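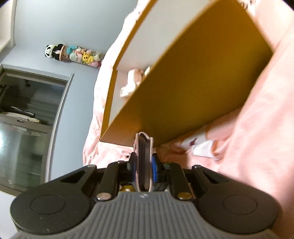
### 4.2 Why the bed wins

I went into this study thinking I'd be writing about shelves. I had a whole coding sheet for shelves (open, closed, too high, full of things that weren't toys), and by the second home visit it was mostly blank. What kept filling up was the margin, where I'd scribbled "bed again" so often that Jayanthi Mudaliar, who was coding alongside me, made it a column of its own.

So this section is about beds, and about the boxes that get put on them. Across the 29 households we visited, the bed was where small belongings got sorted far more often than a desk, a table or the floor. People carried a box to the bed, took things out, put some of them back, and left the others lying on the sheet for a while. That last part turned out to matter more than I expected, and I'll come back to it.

The reasons parents gave us were pretty practical. A bed is the right height if you're standing and not too bad if you're sitting. Small things don't bounce off it and roll under the wardrobe. You can spread out as much as you like, and (several people said this with a bit of a laugh) you have to finish by bedtime. One mother told me she starts on the bed on purpose at about four in the afternoon so that she can't leave it for tomorrow. Mieczysław Bednarek has argued in our project meetings that this deadline is the whole story. I think he's overdoing it. Two of the families who talked most about the deadline also told us they just move the box onto a chair at night and bring it back after breakfast.

### 4.3 Walls keep, boxes turn over

The second pattern is about where things end up, and it's easiest to explain with soft toys. Figure 1 has the arrangement we came to think of as typical: an open cardboard box up on the bed, small bits and pieces in it and around it on the pale pink sheet, and behind it all a row of plush toys hanging down the wall, with a panda at the top. The toys on the wall and the things by the box are all within reach of one another, but families treated the two places very differently.

Toys that hung on a wall stayed put. In the follow-up interviews we asked parents to go through what had moved since our first visit, and wall toys hardly came up. When they did, it was nearly always a wash. Children could name them in order, top to bottom, often with their backs turned. Vasanthi Achari tried this as a warm-up game and it worked so well that we kept it in for every visit after that. One boy corrected her when she swapped two of them.

Boxes were another matter. What lived in a box in the first week had often moved on by the fifth, and it was common for a parent to say they had no idea how a particular item had got in there. We logged more than 500 items in boxes over the seven weeks of visits, and the mixture was wonderful: hair clips, odd doll clothes, birthday cards, small purses and card cases, ribbon, patterned hankies, instructions for games that had left the house years ago. I'd half expected sorting by type, the way a shop would do it. Most people were sorting by something closer to "do I have to decide about this today?"

That's why I don't love the word "clutter" for any of this, even though our participants used it all the time. Sivaprasad Kotian's codebook had "clutter" as a single category in the first draft, and we ended up pulling it apart into three: things waiting for a decision, things waiting for a person, and things waiting for their other half (one sock, one earring, a lid). The third is my favourite and also the smallest.

### 4.4 The leftover patch

Now back to the things left lying on the sheet. Nearly every sorting session we sat in on produced what we started calling the leftover patch, a little spread of items beside the box that had been taken out but hadn't gone anywhere. Cloth things were especially likely to end up there. A folded item reads as dealt with, and a crumpled one looks as if somebody's still using it, so people were slow to put a crumpled cloth back in a box even when that's exactly where it had come from. I do it myself, and hadn't noticed until I coded it.

What happened next depended a lot on who was in the room. When a child was there, the leftover patch shrank quickly, mostly by turning into a game. When a parent was sorting alone, it tended to go back into the box in one scoop at the end. Sharada Kurup suggested we treat the scoop as a failed sort, and I can see the argument, but parents didn't talk about it that way at all. They'd handled everything and they knew what was in there now. For a good few of them that seemed to be the point of the afternoon.

I should say something about colour too, as it came up without our asking. Families with a plain, light-coloured sheet on the bed told us it was easier to find small things on it, and a couple of them swapped a busy doona cover for a plain one before starting. We didn't test this and I wouldn't lean on it. It's also tangled up with favourite colours, as a bedroom where the sheet is pink may well have plenty of pink belongings in it, which can't help when you're hunting for a pink hair tie.

The interview extracts behind these three patterns are grouped by household in the appendix, and Section 5 goes on to look at what changed when families were given a second box.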